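March 27, 2018

Read the last act of Didenko again tonight, and I still don't buy it.
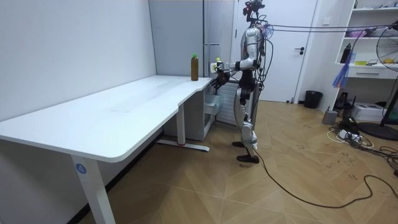 The desk end, bottle in hand.

We are supposed to be writing on silence in the play and the novel, and whether silence is a kind of power for the women in them. Everybody in the seminar seems to have decided that it is. I said I wasn't sure and got the look. So I am putting it down in my diary, where I can be as slow about it as I like.

Take Didenko first. The wife stops speaking at the end of Act Two and doesn't say one word until the curtain. The introduction to my edition calls this "her great refusal." Fine, but what does she refuse? The husband sells the orchard anyway. The son goes off to Skisix anyway. She stands by the stove and the men talk over her for 110 lines (I counted, I was that annoyed). If a silence changes nothing and no one on stage remarks on it, I don't see how it differs from having nothing written for you. Maybe on a stage it works. A good actress could make you look at her the whole time. But then the power belongs to the actress, and I can't quote her in an essay.

Ploratine is harder to be grumpy about. It's a novel, so we get inside the sister's head, and her keeping quiet at the hearing is clearly a choice. She knows who moved the boundary stones at Drilia. She could finish the whole family with a sentence. For roughly 200 pages you wait for her to say it, and that waiting is the best thing in the book. I read most of it in December on the bus and missed my stop twice.

What bothers me is the ending. On page 385 she is given the house, and the narrator more or less tells us she has earned it by holding her tongue. Earned it! I wrote NO in the margin and then had to rub it out, library copy. If the reward for silence is property handed over by the same uncle who wanted her silent, he has done rather well out of the deal. The lecture notes say this is "triumphantly ambiguous." I notice that things get called ambiguous when the person writing the notes doesn't want to pick.

I did try to argue the other side for an hour, to be fair to it. The strongest case is the letter she burns in chapter nine. She writes everything down, reads it over, and puts it in the fire, so the words exist and she is the only one who has had them. I can't knock that down very easily. I could say it proves that writing matters to her more than silence does, but that may be me being stubborn.

Still 400 words short on the plan and the title is terrible. Considering opening with the orchard sale instead of a definition of silence. I looked the definition up and it was no help at all.

Must renew Ploratine before the fine starts. Check whether the older translation of Didenko has that stage direction about the stove, as mine could easily be the translator's idea.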